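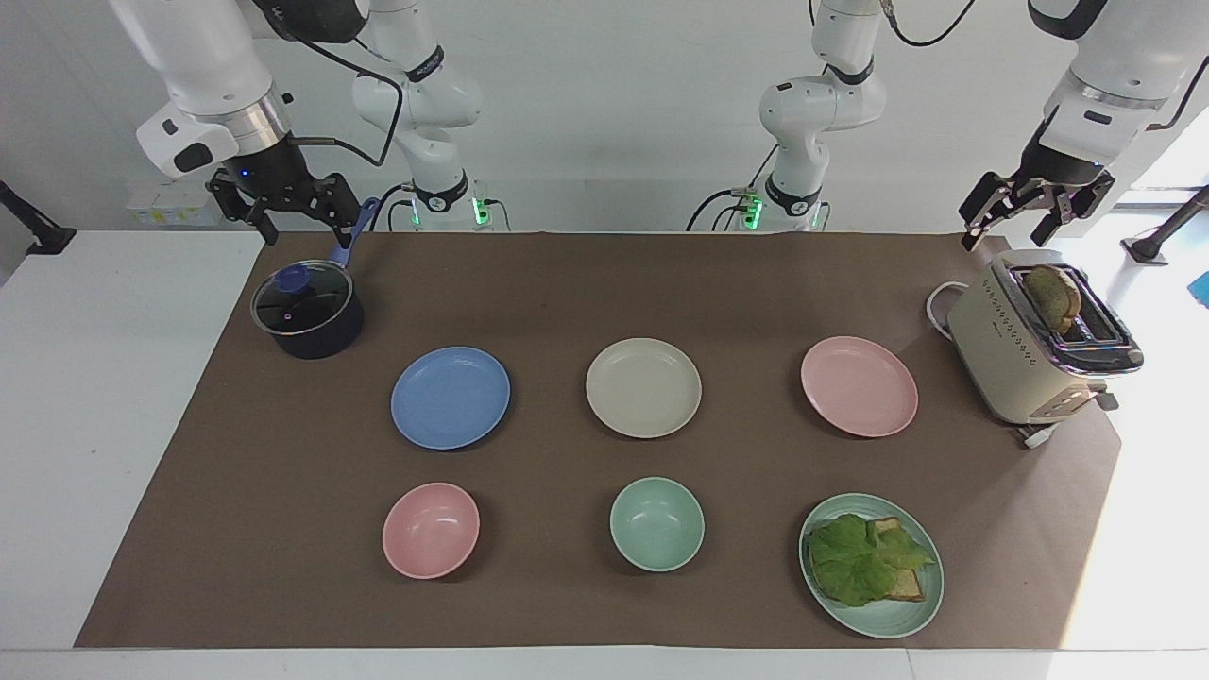
Tirta Pasaribu wants to know when one of these will make him breakfast and do the washing up after, and says he'd settle for just the washing up.

Same, Tirta! Washing up is a long way off, I think. Breakfast though... we're getting close enough that I lose sleep over it (the good kind).

Toast and lettuce on a plate sounds like nothing. But a lettuce leaf is floppy and different every single time, and bread goes from soft to stiff in a couple of minutes. My favorite problem in the whole kitchen!

Pan handles are lovely by comparison. Big, rigid, sticks out where you can reach it. Two fingers are plenty for that. Lids with a round knob, more of an argument.

Over at Clolmont they spent most of June on bowls. Stacking them, unstacking them, 207 tries. The shallow plates gave them more grief than the bowls did, which I would never have guessed.

And yes, I'm still slower to trust it with a toaster lever. You have to push down hard enough to latch but not shove the whole toaster across the counter. I do it half asleep every morning and never gave it a thought until this year.

Someone asked about shop floors. Easier in a lot of ways, same part in the same spot all day. A home kitchen moves everything around on you.

My guess for a decent sandwich with no human nearby: around 6 years. Would love to be wrong by a lot. More on lids tomorrow!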